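The Case for the Shared Glove Bin

Shona Brunton, Prendergast Residents' Association
14 shares | 3 comments

Every household and every shared building has a place where gloves are supposed to go. In most of them, that place is wherever the last person happened to be standing. The Association has been asked to take a position on the matter, and I wish to set out mine. 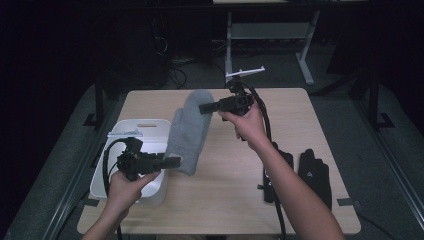
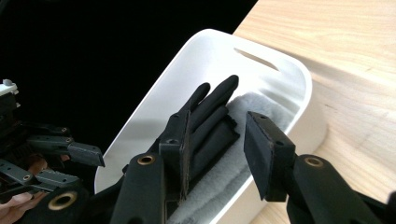
Last changed: Sunday, June 24, 2018

It may seem odd to raise winter gloves and mitts in the summer. In my view it is the correct time. By September the hall table at Prendergast will again be in daily use, and habits formed in the first cold week tend to last until spring. Last year 163 items were handed in at the front office, and a great many of them were single gloves. The office kept them in a drawer, where they could not be seen, and few were claimed.

My proposal is a modest one. Each landing should have one plain white plastic bin, set on a table at a height that most adults can reach without bending. A rounded bin with smooth walls is easy to wipe down. A soft pale lining is worth the small extra cost, as dark knit gloves show up well against it and a resident in a hurry can pick out the right one.

Gloves should be laid in the bin flat, with the fingers extended. A glove that has been rolled into a ball dries slowly, loses its shape at the cuff and is difficult to match with its partner. Thick mitts are a separate question. They fill a small bin very quickly, and I would ask that they be laid beside it on the table or hung by the cuff where a hook is available.

Digby Tapsell has argued in these pages that open bins invite disorder, and that each apartment should store its own things behind its own door. I respect that position, but I do not share it. The lidded boxes tried at Kundetti two winters ago were neat to look at and almost entirely unused. People will not lift a lid with a bag in one hand and a child in the other. They will drop a glove into something open.

Seema Bansal raises a stronger objection, namely that a shared bin becomes a home for everything else - straps, pouches, keys, mail. I accept that this will happen. The answer is a regular clearing of both the bin and the table around it, on a fixed day, with anything left over taken to the front office. On our landing this takes 7 minutes and is done by whoever is first down the stairs.

The question of cost has been given more weight than it deserves. The quotation obtained by Rajkumari Rajput for the whole building came to $276, linings included. The sum is within the amount already set aside for the entrance halls, and no increase in dues would be required.

I ask that the proposal be placed before residents at the September meeting and that the bins be in position before the heating is turned on. Written comments may be left at the front office.

3 comments | Share this page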